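Rumden budget came out last night, 8 pages this time. Read it on my phone waiting for the kettle so forgive the mess.

Short version. Town is $700 a household deeper in than last November. Road money gone again. Library keeps its hours, good. Mireille Jaber got up and asked why the reserve fund dropped 2,000 a month and got a long answer about timing. Timing of what?? 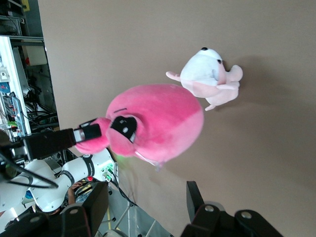
Then the sewer fee. Up $100 a year, starting in spring, and teh cut for seniors is smaller than they said. I'd pay it if the Hattar Street pipes were on the list. They aren't. More later, gotta run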